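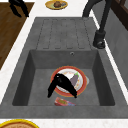

Arnthorpe Shelf: a catalog of food memoirs and kitchen travel writing

Arnthorpe Shelf is a plain-text catalog of books in which somebody cooks, eats, moves house or crosses a border and then writes about it. Memoirs with recipes, family histories told through Sunday lunch, diaries of people who bought a bakery they couldn't afford. If you love this corner of the bookstore as much as I do, welcome! Take the files and do something fun with them.

The current release has 1,598 titles. Of those, 1,065 have a full record, meaning that someone had the book open on a table while filling in the fields. The rest are short records made from library cards and publishers' lists, and they are marked as short so you can leave them out.

What's in the download

shelf.csv is the main table, one row per title, with 12 columns.
places.csv links each title to the regions it covers. A book can have as many as it needs (the railroad memoirs get wild).
dishes.csv lists dishes named in the full records, spelled the way the author spells them.
CHANGES is a running log, newest at the top.

All files are UTF-8 with commas and a header row. If your spreadsheet program mangles the accents, import the file instead of double-clicking on it.

Columns in shelf.csv

id: a number that never changes, even if the record is merged
title, subtitle: from the title page, not the cover
author: family name first
translator: blank if the book was written in English
year: first English edition
kind: memoir, travel, letters, family history, essays or mixed
recipes: none, a few or many
index: yes or no, for a recipe index at the back
setting: home kitchen, restaurant, farm, boat, road or several
record: full or short
note: free text, up to 90 characters

The note column is my favorite part. It began as a place for shelving remarks and grew into a kind of tiny review. Whoever wrote "good on onions, unfair to her sister" has my undying admiration.
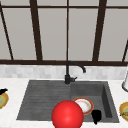
How records are made

Ludger Sauerland started the catalog as a card box and typed up the first batch himself. New records now come in through Drusik, the small form tool we use for entry, and each one gets read by a second person before it goes into the table. Disagreements over kind are common and kind of wonderful. Is a book of letters home from a cooking school travel or letters? We went with letters. Is a farm diary with forty pages on one goat a food book? Yes, if the cheese gets its own chapter.

Plalter is the script that checks ids, finds doubled titles and complains about stray spaces. Run it before you send anything in:

plalter check shelf.csv

A clean file prints one line saying OK. Warnings about a missing year are fine for short records.

Known gaps

English-language editions only, so a book that has never been translated won't be found, however famous it is at home.
Self-published memoirs are thin before the ebook years. Please send more!
Settings lean heavily toward France and Italy. The shelves we started from leaned that way, and so does the data. Don't use it to work out where people cook well.
The dishes file has no merged spellings. Three ways of writing dumpling in one family saga will give you three rows.
Books revised under a new title sometimes appear twice. Zavala, our matching list, catches the ones we know.

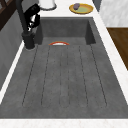

Dark gray sink basin with white countertop around the rim.

Using the data

Everything in the download is free to use, share and remix, including in classrooms and book clubs. Please credit Arnthorpe Shelf and name the release you worked from, so that people can follow your numbers back. The catalog holds no book text beyond titles and dish names, and the notes are our own words.

People have made reading maps from places.csv, and one library built a whole December display out of the boat books. I would love to see more of that!

Sending corrections

Open a ticket with the id, the column and what it should say. A photo of the title page helps when the subtitle is in dispute. For new titles, use the Drusik form and fill in as much as you can; a short record is still a good record, and someone else may have the book at home.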